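Doruson opens next month, and on Tuesday the owners let a few of us in for a look before the paint smell was gone. The bar takes over the old Gaete shoe store, two doors up from the laundromat, and the theme is a night train. Cristóbal Vergara and Iara Zapata already run Trulik, the submarine bar by the river, so they have done this sort of thing before.

You come in through a ticket office. Drinks are ordered from a printed timetable, with the strong ones listed as express and the rest as local. The main room is long and narrow and seats up to 200 if you believe the permit, though Zapata said they plan to stop well short of that. Booths run down one side like compartments, with luggage racks overhead. A second room at the back, called Savholm after the last stop on the timetable, will be for private parties.

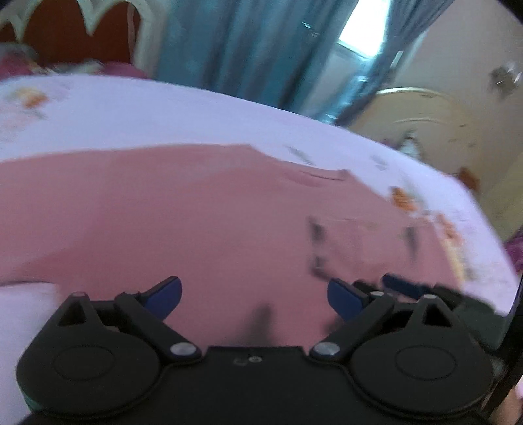

The food menu is short and still changing. Hipólito Pereyra is in the kitchen, and he sent out a potato pie, smoked trout on rye and a beet salad that needed salt. The pie was the best of them. Staff brought the plates out two at a time, and we talked over the menu at a table, like the one in the photo, while Vergara took notes on what came back unfinished. Cocktails were better. I had the Sleeper, made with rum, black tea and orange, and would order it again.

Sound could be a problem. Every few minutes a recorded whistle goes off, and in the back it was loud enough to stop conversation. Vergara said it will be turned down.

Doors open at 5 p.m. It is 21 and over after 8 – before that, kids can come in to eat. Reservations are for the booths only, and the bar stools are first come.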